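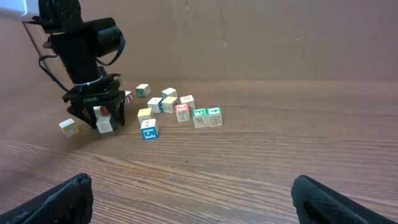 Is the Udus toy fair worth the drive with kids? For us it was, mostly thanks to the workshop tour at Plaltix (book early, we nearly missed out!).

We went on 8/19/26, a Wednesday, and the parking lot was still packed by ten. Tickets were seven dollars each, kids under two free. My youngest went straight for the Nkosi puzzle stand and wouldn't budge, so lunch was late and came out of a paper bag on the steps.
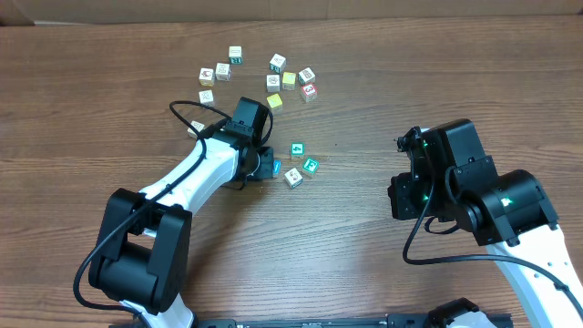 Alphabet blocks on a wooden tabletop.

The tour ran long, the gift shop was pricey, and I'd still go back in October for the smaller Skelon fair.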